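Hovach Shared Workshop - two-arm build
Minutes, November 2020
Present: Araceli Xolalpa, Areti Manolakis, Annag Semple. Apologies: Deepika Mudaliar.

1. May minutes
Approved as read.

2. Budget
Spent to date: 86 dollars on cable and brackets. Areti to order 25 more cable ties.

3. Arms
Annag wants more slack at the left wrist - agreed. Speed limit stays at 27 percent until Deepika has checked the joint stops.

4. Glass rack task
Plastic glasses only. Araceli to write up the grip settings.
Bench and wrist views, glass rack task:

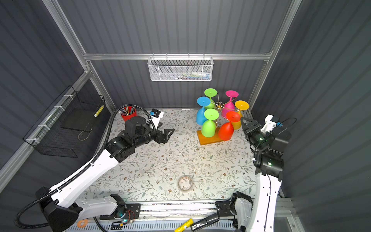
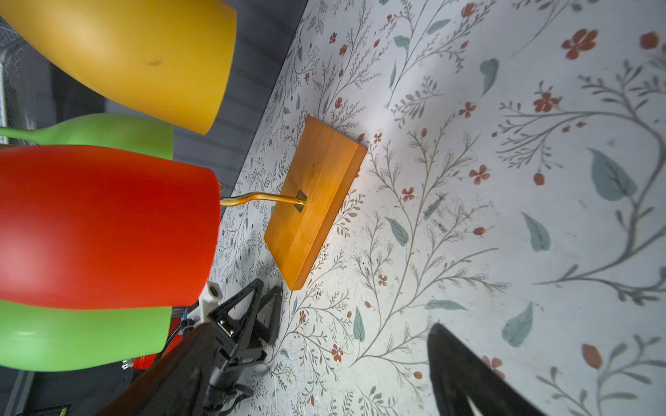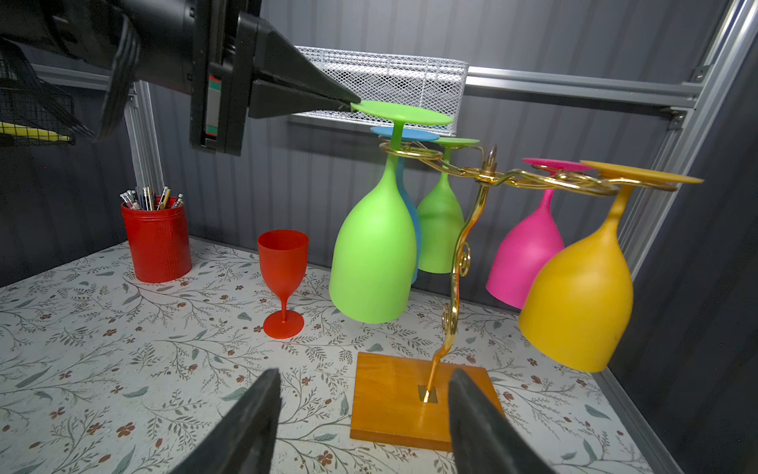

5. Next meeting
Annag to book 2 hours on the bench. Polyxeni Gavalas to be invited.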